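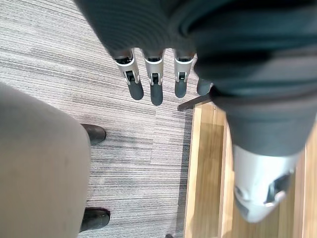 Wrist view, hand pointed down over the carpet, me in the tan pants

Should I throw out frames with my legs in them?
posted by sleevedarm, 8 November 2020

Hi all! I'm collecting grasp examples for a four-fingered hand and I've got 2558 episodes saved so far (most of them from July, when I had way more free time). The wrist camera sees the fingers fine, but it also sees a lot of the gray sleeve, and in plenty of clips my trouser leg and shoes are right there on the left. Do I toss those, mask them, or leave them alone? I'm training with Pusever, pretty much on default settings – and I'd hate to lose that many clips.

gravelpath
Leave them in. I had my feet in half of my Rana set and the policy came out fine. More data is better.

mossy_kettle
I'd be a bit more careful than that. The sleeve is no problem at all, it'll be there when the arm runs on its own too. Your leg is different. If you only stand that close when the grasp is about to start, the model can learn "leg means close the fingers," and then you step away and it just hovers there. Ask me how I know!

What I'd do is pull 50 clips with legs and 50 without, and hold them out of training. Run both through and compare the errors. If they match, relax. If they don't, record more with you standing farther back or on the other side, and mix those in. I'd also get some with the hand over the wood as well as the carpet – that edge between the two floors is a pretty strong landmark for a small camera.

Huvurencat
does Pusever still crash over 2000 episodes if you don't split the folder? mine did. otherwise what mossy said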